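GIRNDEN TENANTS AND NEIGHBORS ASSOCIATION
Minutes, general meeting
23 June 2024, back room of the Montoya building
Typed up same night, sorry for the shorthand. Send corrections to the secretary before the August meeting.

Opened 7:05. Quorum met. Minutes of last meeting approved, one fix: the laundry room hours in item 3 should have read 7 to 10, not 7 to 9.

1. Water shutoffs

Two more since last meeting, both without notice. First one lasted most of a morning, second one was short but caught people mid-shower on the upper floors. Management says the city did it. City says check with management. Chair has now written to both and copied each on the other's letter.

Asked for: 48 hours notice in writing, posted in both lobbies and by the mailboxes. Notices by email only don't work, a lot of the older tenants don't use it.

Agreed: keep a shutoff log. Sheet goes up inside the laundry room door. Write date, time off, time back on, your floor. No essays.

2. Money

Balance at start of period $986. In: $163 from the bake table and the book sale together. Out: $200 deposit on the tent for the block party. Nothing else paid out. Copier paper was donated.

Question from floor whether the tent deposit comes back if it rains. No. It moves to another date, has to be the same season. Some grumbling.

Motion to cap block party spending at $400 including the deposit. Long back and forth. One side says we go over every year and then there's nothing for winter. Other side says the party is the only thing half the building comes to. Voted, passed, not unanimous.

3. Block party, August

Street closure form is in, no answer yet. Need the signatures from the odd-numbered side of the street, even side is done.

Food: potluck again, label anything with nuts. Last year's grill is rusted through and should not be used. Padaletti Hardware will lend one if we pick it up and bring it back clean. Need somebody with a truck.

Music off at 9. Not up for discussion again, was settled last time.

Kids' table: chalk, bubbles, the big box of beads. Face paint only if we find someone who'll do it the whole afternoon.

4. Trash and the side yard

Raccoons are back. Bags left next to the cans instead of in them, mostly on weekends. Lid on the third can is cracked and doesnt close. Management told in writing, again.

Suggestion to move pickup to the alley side. Hauler would have to agree and it means dragging cans past the ground floor bedrooms. Ground floor against. Dropped for now.

Cardboard has to be flattened. It's on the sign already. Bigger sign?

5. Community garden beds

Waiting list is longer than the number of beds. Three options talked about: split the big beds in half, one season limit, or build more along the fence. Splitting was most popular. People who have had a bed for years were not happy with the season limit and said so.

Hose reel leaks at the wall. Shut the tap all the way, not just the nozzle.

Tomato cages left from last year are stacked behind the shed, help yourself. Compost is not ready, leave it alone till it stops looking like dinner.

6. Lavuvano Street drop-off, shared tools and the swap

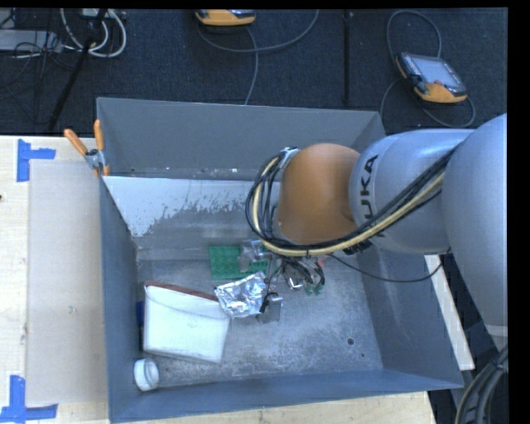 Swap shelf has got out of hand and needs rules before fall. Stuff left on the floor, a mattress once, a box of wet magazines. Agreed that loose small items go in one open container so people can see what's there without digging through bags. Shape wanted is like the gray metal bin under the KUKA arm, big and open at the top with tall slanted walls. Scuffs on the bottom are fine, that one has them too. No lid. Whoever finds one secondhand should check price with the chair first. Clothes stay on the rail, books stay on the shelf, nothing electric unless it's been plugged in and works. Anything still there after a month goes to the thrift store.

Shared tools: ladder is missing. If you have it, no questions, just put it back on the hooks. Drill is back but without the charger. Sign-out notebook is hanging by the door with a pen on a string, please use it.

Drop-off hours stay the same for the summer. Key goes back in the lockbox every time, not in your pocket overnight.

7. Front door and buzzer

Buzzer for the top floor rings the wrong apartment. Been like that since the rewiring. Repair was promised, then promised again. Door closer is too strong for anyone with a walker or stroller, want it adjusted. Both go in the next letter to management, with the water thing, so it's all in one place.

Packages: please don't buzz in people you don't know just because they are holding a box. Take your own packages up the same day if you can.

8. Any other business

Lost cat is found, posters can come down.
Somebody's bike has been locked to the railing with a flat tire for months. Tag goes on it this week, gets moved at the end of August if nobdy claims it.
Piano in the back room: offer from a school to take it. Want to know who pays for moving before we say yes. Held over.
Request for chairs with backs at meetings. Noted.

To do before next meeting
Shutoff sheet up in laundry room
Odd-side signatures
Truck for the grill
Letter to management: water, buzzer, door closer, trash lid
Swap rules typed on one page and taped up
Look for a bin
Ask the school about piano moving costs

Next meeting in August, same room, after the party. Date will be posted in both lobbies.

Closed 8:50. Chairs stacked, lights off, leftover cookies in the fridge, first come.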